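In March our student club chose its new project, and we named it Hullura. The goal is simple to say: one robot arm must serve two lab instruments with microplates, all in simulation first. I had never programmed an arm before — only small wheels and motors.
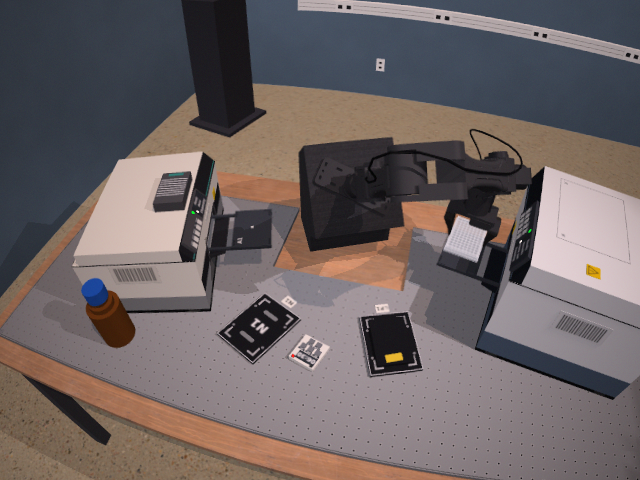
Posted by Leidy Sotelo
Filed under: Club, Hullura

My part is the plate at the right instrument. The gripper has to come down beside the tray at the correct angle, and I spent many evenings on this one position. Our rule is that a program must finish 20 runs without a mistake before we show it to the others. My best is still less than that. Next I will work on the mat marked IN.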